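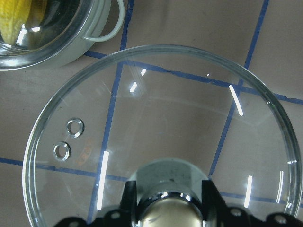 Brindlow Stockpot with Glass Lid
Institutional Kitchens Range

Product details
The Brindlow stockpot is supplied to schools, care homes and community kitchens that cook in volume and need equipment that can be cleaned and put back into use the same day. It is sold as a complete set with a clear glass lid. Replacement lids may be ordered separately.

Construction
Body: stainless steel with an aluminum core base
Handles: riveted, one on each side
Lid: clear glass with metal knob and 2 steam vents
Suitable for gas, electric and induction burners
Dishwasher safe, lid included

Use and care
Wash the pot and lid in warm soapy water before first use. Allow the glass to cool fully before placing it in the sink. Do not use a lid that is chipped or scratched. Knobs should be checked each June, when most customers carry out their annual equipment review, and tightened by hand if required. Steel wool and abrasive powders will mark both the body and the lid and are not covered by the warranty.

Ordering
Sets are packed 6 to a carton. Orders of more than 60 cartons are shipped by pallet from our Musbridge warehouse, and a delivery window must be agreed on in advance. Orders received before noon are processed the same working day.

Replacement knobs and handle rivets are stocked for all current models. Parts for the earlier Živković series remain available while supplies last; please quote the number stamped on the base of the pot.

Warranty
The body is covered for six years and the lid for two. Claims should be accompanied by the original invoice.

Contacts
Institutional sales: Anca Moldovan
Parts and warranty: Getachew Abera

Related products
Brindlow Sauté Pan
Brindlow Steamer Insert
Brindlow Lid Rack, wall mounted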